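The Gray Top, and Everything We Moved to Get to It
Posted Wed 18 March in Home / Back Room

Hi again! I promised a page for the back room now that we can walk through it without turning sideways, and it's mostly words this time because I kept getting distracted and putting things in drawers. If you came over in October you'll remember the state of it. Two bookcases, a sewing machine with no foot pedal, the good scissors and the bad scissors, and a work surface that I'm pretty sure only I believed in. It was under there somewhere.

The whole thing got going when Amr Benmoussa asked if he could cut out some fabric at our place and I said sure, use the big table, and then I stood in the doorway looking at it and said give me a week. It took longer than a week.

First out were the magazines. I'd been saving Handano back issues for the patterns (it's the little mail-order one with the terrible paper, some of you get it too) and I'd made exactly one thing out of them, a pot holder. I kept the pot holder issue and the one with the kids' aprons, and the rest went to Osamu Kubo, who wanted them for his sister. He took the box away on the back of his bike with a bungee cord and made it home fine.

Then the jars. Buttons, snaps, those plastic bread clips I thought I'd use as bobbin holders. I poured the buttons out on a tray and sorted them by color one rainy evening with a movie on, and I had a great time, and I would do it again tomorrow. The greens are my favorites. There's a dark one from my grandmother's raincoat that I moved from jar to jar until it ended up in my coat pocket, and that's where it lives now.

The surface itself came from Woltik, the secondhand office place out past the car wash. The color was called Fukuda on the sticker, so that's what we call it at home — "don't put your mug on the Fukuda." I wanted white. The white ones all had a shine to them that made my eyes hurt under the lamp, and this gray was sitting at the back with no shine at all and I changed my mind on the spot. We paid 51 dollars and carried it home in a borrowed van with the windows down, my arm out one side holding a rope that wasn't doing anything. 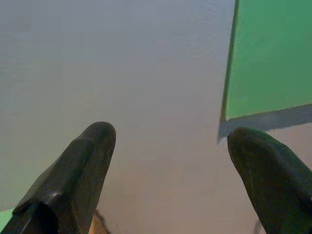
Matte gray with a little green on it. Cooler on the left, a bit pinkish lower down.

I love how the color won't make up its mind. I held three paint cards next to it trying to match the wall and none of them were right for more than an hour. In the morning it wants a blue-gray and by supper it wants something closer to oatmeal. We gave up and left the wall the way it was, and I like the wall fine.

No pattern on it either, and I was fussy about that. The old top had fake wood grain and I lost pins on it constantly. A pin on plain gray shows up right away, and so does thread, and so does every single crumb (sorry, no toast in the back room anymore, I've become that person).

For cleaning I use a damp cloth and then a dry one. Amr swears by Lilenent, the spray in the short bottle, and he left me half of his, but I've only tried it underneath where it won't matter. I'll report back. If anyone has used it on a matte finish for a while, tell me in the comments whether it goes streaky.

What's left to do: the lamp needs a longer cord, the second bookcase wobbles, and there's a bag of zippers I have been walking around since the holidays. I also want hooks along the back for the rulers and the rotary cutter. Osamu has a box of brass ones he says are too nice for his garage, and I'm not arguing!

Amr did get his fabric cut, by the way. He was making curtains for his front room, a heavy linen that kept sliding off the end, so I stood there and held it up like a bridesmaid with a train. We had tea in the kitchen after. He's coming back to do the linings once he finds thread in the right shade.

Next page will be the closet, if I'm brave. Comments are open below, and zipper ideas are very welcome.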